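# In Praise of Plates That Don't Match

My mother-in-law gave us a full dinner service when we married, Seltier, cream with a gray line, and for years I believed that a cupboard of identical plates was what grown people had. We have four of them left. The rest of the shelf is odd ones, picked up one or two at a time, and I have come round to thinking the odd ones are the better half of the household.

A plate you chose by itself gets looked at. You remember the shop, or the rain, or the argument over whether it would fit in the suitcase. My favorites are the painted kind with a border of curls and a big flowery middle, the sort that makes plain boiled potatoes look like an occasion. I have eaten toast from a plate like that for most of my adult life and I'm still fond of it every morning.

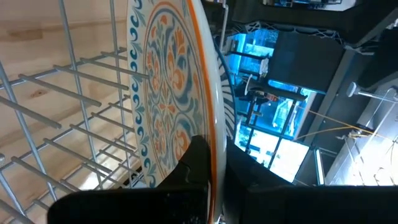
Kosmas Vlachopoulos read an early version of this and wrote back that I was being sentimental, that odd plates never stack, that a tower of them leans like a drunk, and that he had paid 68 dollars for a matching Prelard set purely so he could shut his cupboard door.

He has a point about stacking. Mine wobble, and there is one with a high rim that has to live on top of everything else or the whole pile slides. But I'd answer that a plate spends a good part of its life in the rack, and the rack doesn't care about matching. Every plate gets its own slot and stands up straight beside its neighbor, big next to small, dark next to pale.

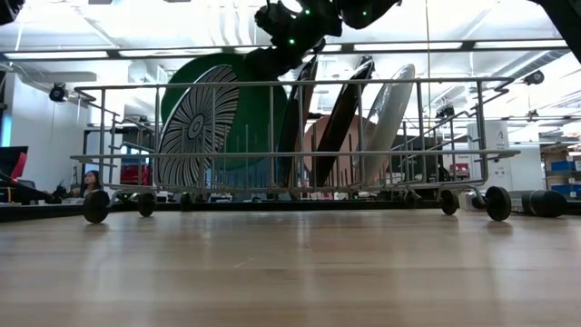 I'd even say the rack is where a mixed lot looks its best – better than on the table, where the food covers the good part. We used to dry everything by hand and put it away the minute supper was over, as I was brought up to do. Now I leave the plates standing until morning, and coming down to them is one of the small pleasures of the house.

There is the matter of breakage, too. When one of the Seltier plates went, the set was short, and I spent a whole September writing to shops about a replacement. When an odd plate goes I am sorry for that plate, and then I have a gap to fill, and a reason to stop at the secondhand table.

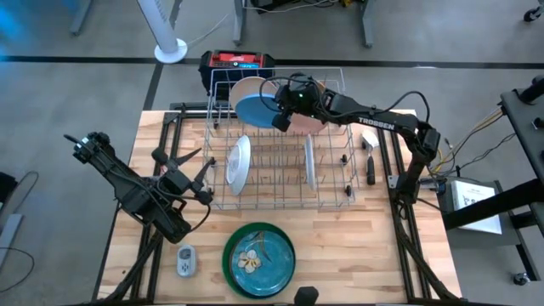
Color is where I get bossy. People who are nervous about mixing tend to buy everything in the same safe shade, and then they wonder why it looks like a set with pieces missing. Be braver than that. A bright blue plate with a tan rim and a salmon-pink one can share the back of a rack very happily, with a couple of white ones toward the front to calm things down, and I'd lay a supper table on the same plan. Put the blue one where the guest sits.

Kosmas may keep his cupboard door. Mine hasn't closed properly in years, and I've hung a tea towel over the gap.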